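# How Do You Test a Robot's Fingers?
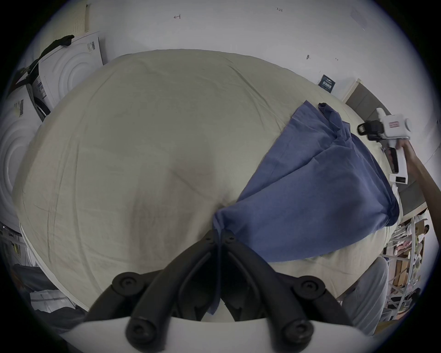
A gripper is the part of a robot that does the job of your hand. It can be shaped like a claw, a clamp, a pair of tongs or a suction cup. Engineers need to find out which shape works best for which job, so they give grippers chores to try. Bedding is a good test. The black gripper has two curved fingers, and the tips are pinching one end of a blue cloth over a bed with a beige fitted sheet. Off to the right, another person is holding a second gripper, a white one with a handle a bit like a pistol's. These are called handheld grippers. A person moves them, and the arm can come later.

## Why cloth is hard

Pick up a wooden block. It stays the same shape the whole time. If you know where one corner is, you can work out where the other corners are.

Now pick up a T-shirt by one sleeve. The rest of it droops, twists and folds over itself. Put it down and pick it up again, and it makes a different shape. A robot has to find an edge in all those wrinkles, and it has to pinch one layer when it might grab two by mistake.

A sheet is harder still because it is so big. When you pull one corner, the opposite corner may move too, or it may stay where it is and make a long crease.

## Choosing the fingers

Afonso Mendes tests grippers for a small company called Nendell. He has a drawer full of different fingers, and he compares them two at a time. These are the things he looks at:

- **Shape.** Flat fingers press on a wide area. Curved fingers meet at the tips, so they can pinch something thin.
- **Softness.** Soft fingers bend around an object. Stiff fingers are better at holding a narrow edge.
- **Grip.** Smooth plastic lets cloth slide out. Rubber holds on, but sometimes it won't let go neatly.
- **Size.** Big fingers are strong. They also get in the way of the camera.

No finger wins every test. A pair that is good with towels may be bad at picking up a sock.

## A fair test

If you want to compare two grippers, you have to change only one thing at a time. Use the same cloth, start it in the same place, and have the same person do the lifting. Then swap the gripper and do it all again.

One try is not enough either. You might be lucky the first time. Afonso does each test 100 times and writes down every drop. In one test last April, a gripper with flat fingers dropped a pillowcase 19 times. He changed the finger pads and ran the whole test again from the start.

## Why use a person's hand first?

A robot arm is slow to set up. Someone has to bolt it down, connect it and write instructions for it. A handheld gripper is ready when you pick it up. If the fingers are the wrong shape, you find out the same morning.

There is another reason. Your own fingers can feel the cloth, and a plain gripper can't. When people do a chore with a gripper, they have to slow down and look carefully, and they find out which parts will be hard for a robot.

## Try it at home

You need two pairs of kitchen tongs, a pillowcase and a friend.

1. Lay the pillowcase flat on a bed.
2. Each of you takes one pair of tongs. Keep your other hand behind your back.
3. Fold the pillowcase in half, using only the tongs.
4. Fold it in half again.
5. Crumple it up, drop it on the bed and try to get it flat.

Write down how many times the cloth slips. Then wrap a rubber band around each tip of the tongs and do all five steps again. Did you get fewer slips? Was it harder to let go?

## Words to know

**Gripper:** the part of a robot that holds things.

**Jaw:** one side of a gripper. Some people say "finger."

**Handheld:** made to be held and moved by a person.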